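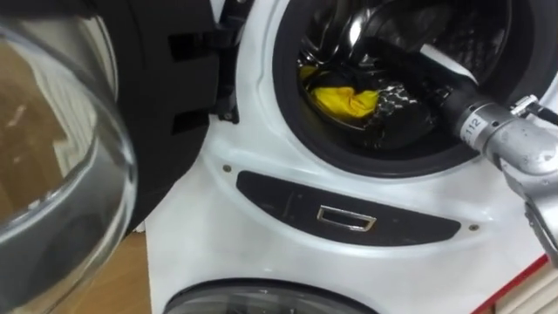 Offene Werkstatt Orkwood: Roboterarm soll die Waschmaschine ausräumen

Die Projektgruppe Haushaltsautomation der Offenen Werkstatt Orkwood hat im Februar mit der Erprobung eines Roboterarms begonnen, der Wäsche aus einer handelsüblichen Frontlader-Waschmaschine entnehmen soll. Das Vorhaben trägt den Namen Kevine und wird in den Räumen der Werkstatt aufgebaut und betrieben. Die Leitung liegt bei Bahman Sadeghi, die mechanischen Arbeiten verantwortet Kaja Ozoliņš.

Bei den laufenden Versuchen greift der Arm von der Seite durch die geöffnete Tür in die Trommel. Als Testgut dienen überwiegend dunkle Textilien, denen ein gelbes Tuch beigelegt wird. Diese Zusammenstellung wurde nach Angaben der Gruppe bewusst gewählt: Schwarzer Stoff hebt sich im Schatten der Trommel kaum vom Hintergrund ab und stellt die Bilderkennung vor erheblich größere Schwierigkeiten als helle oder farbige Stücke. Das gelbe Tuch dient als Bezugspunkt, anhand dessen sich die einzelnen Durchgänge miteinander vergleichen lassen.

Die Gruppe hat für die erste Phase 300 Greifversuche vorgesehen. Bewertet wird jeweils, ob ein Wäschestück erfasst und vollständig über die Türmanschette nach außen geführt wird. Durchgänge, bei denen sich der Stoff am Gummi verfängt oder mehrere Teile gleichzeitig angehoben werden, gelten als nicht bestanden und werden gesondert ausgewertet. Die Protokolle führt Xóchitl Huerta, die auch die Auswertungssoftware geschrieben hat.

Als schwierigster Abschnitt der Bewegung hat sich nach Darstellung der Projektleitung der hintere Bereich der Trommel erwiesen. Der Greifer muss dort nahe an der gelochten Trommelwand arbeiten, ohne sie mit nennenswerter Kraft zu berühren. »Ein Mensch tastet sich mit der Hand vor und bemerkt sofort, ob er Stoff oder Blech unter den Fingern hat«, erklärte Sadeghi. »Unser Arm muss diese Unterscheidung über die Motorströme treffen, und das gelingt bei dünnen Stoffen noch nicht mit der gewünschten Zuverlässigkeit.« Die Eindringgeschwindigkeit wurde deshalb auf 30 Millimeter pro Sekunde begrenzt.

Auch die Tür selbst war Gegenstand der Planung. Ihr gewölbtes Glas ragt im geöffneten Zustand weit in den Arbeitsraum hinein und schränkt die zulässigen Bewegungsbahnen auf der Scharnierseite ein. Die Gruppe hat die Tür als festes Hindernis in der Steuerung hinterlegt und führt den Arm ausschließlich von der gegenüberliegenden Seite heran. Das selbsttätige Öffnen und Schließen gehört in der gegenwärtigen Phase nicht zum Umfang des Vorhabens — die Tür wird vor jedem Durchgang von Hand geöffnet.

Die Steuerungssoftware mit der Bezeichnung Dultico wurde von Mitgliedern der Werkstatt entwickelt und soll nach Abschluss der ersten Phase mitsamt der Dokumentation offengelegt werden. Sie umfasst die Bahnplanung, die Auswertung der Kamerabilder sowie eine Sicherheitsabschaltung, die bei Überschreiten einer einstellbaren Kraftgrenze anspricht. Mitglieder, die den Aufbau bedienen möchten, müssen zuvor an einer Einweisung teilnehmen. Bislang haben 11 Personen diese Einweisung abgeschlossen. Während des Betriebs ist der Bereich vor der Maschine freizuhalten, der Zugriff in die Trommel ist nur bei abgeschaltetem Arm gestattet.

Die Werkstatt Bermúdez unterstützt das Vorhaben mit Dreh- und Fräsarbeiten. Guadalupe Becerra, die dort die Fertigung leitet, kündigte an, dass in den kommenden Wochen ein zweiter Satz Greiferfinger mit abgerundeten Kanten und einer weicheren Auflage zur Verfügung stehen werde. Die Gruppe verspricht sich davon eine geringere Belastung empfindlicher Gewebe. Ein unmittelbarer Vergleich beider Ausführungen mit identischem Testgut ist vorgesehen.

Als Ziel für die erste Phase nennt die Projektleitung eine Erfolgsquote von 75 Prozent. Wird dieser Wert erreicht, soll sich eine zweite Phase anschließen, in der die entnommene Wäsche in einem Korb abgelegt wird. Über die dafür erforderliche Verlängerung der Raumnutzung entscheidet der Vorstand der Offenen Werkstatt. Vorstandsmitglied Roland Horrocks stellte eine zustimmende Haltung in Aussicht, verwies jedoch darauf, dass der Platzbedarf mit der Holzwerkstatt und der Textilgruppe abzustimmen sei.

Interessierte Mitglieder können den Versuchen nach Anmeldung beiwohnen. Die Vorführungen beginnen jeweils um 18 Uhr und finden im Erdgeschoss statt. Anmeldungen nimmt das Büro der Offenen Werkstatt Orkwood während der üblichen Öffnungszeiten entgegen.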